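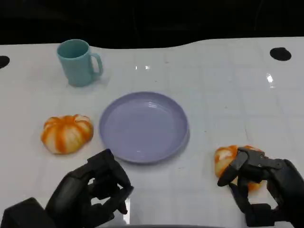
Reusable Dishes in the Student Dining Hall: Return Rates and Washing Costs

Project report, Environmental Studies capstone

Summary

The project looked at what happened when the Rastero dining hall replaced disposable takeout containers with reusable plates and mugs that students could carry to other parts of the building. The main questions were how many pieces came back, where the missing ones ended up, and whether the dish room could handle the extra load. The trial ran from February through April.

Background

Rastero serves lunch and dinner on the ground floor of the Cunus building. Before the trial, students who wanted to eat upstairs used paper plates and lidded paper cups. Purchase records show that 3,301 paper plates were used in January alone. The dining office wanted a lower number but was worried about loss. An earlier attempt with glass tumblers had been dropped after one semester, and no records from it were kept, so we had nothing to compare with.

Method

The dining office bought 675 pieces of tableware from Famora, a restaurant supplier. They were mixed plates and mugs in several colors. The colors were not our choice. The supplier had odd lots at a lower price, and the office took them.

Return carts were placed on each of the 5 floors, next to the elevators. Kitchen staff emptied the carts at 3 p.m. and again after dinner. We counted the full stock at the end of each month, after the last wash, with plates and mugs recorded separately. We also put a short survey on the tables in the last two weeks of April and received 321 completed forms.

Water use came from the meter on the dish machine. It does not separate the upstairs dishes from the regular ones, so the figures for the trial are estimates based on rack counts.

Results

Losses were highest in February and dropped after that. Mugs went missing far more often than plates. Most of the missing mugs that we were able to trace were in the study rooms and the graduate offices on the top floor, where people kept them at their desks and washed them in the sink. Strictly speaking these were not lost, but they were out of circulation and had to be counted that way.

Breakage was lower than we expected. Chips on the rim were the usual problem, and chipped pieces were pulled by the dish room.

The survey answers were mostly positive. The common complaint was that the cart on the third floor filled up before the afternoon pickup - students then left plates on windowsills or on the floor beside it. Several people asked for bowls. A few said they had gone back to bringing lunch from home, but they did not say if the dishes had anything to do with it.

The dish room ran longer in the evening during the trial. Staff asked for one more person on the dinner shift and got one in March.

Problems with the data

The February count was done by two of us working from different lists, and the mug totals did not match. We used the lower one. The paper plate order for March also included plates for an event run by Petchrat, the student food club, and we could not separate them out.

Recommendations

Keep the plates and add bowls. Put a second cart on the third floor. Collect mugs from the top floor offices once a month with notice by email the day before. If the dining office wants a real figure for water, the dish machine needs its own log sheet - rack type, time and number of racks would be enough.

A deposit was discussed but we do not recommend it yet. The card readers at the registers cannot process refunds, and handling cash would slow the lunch line.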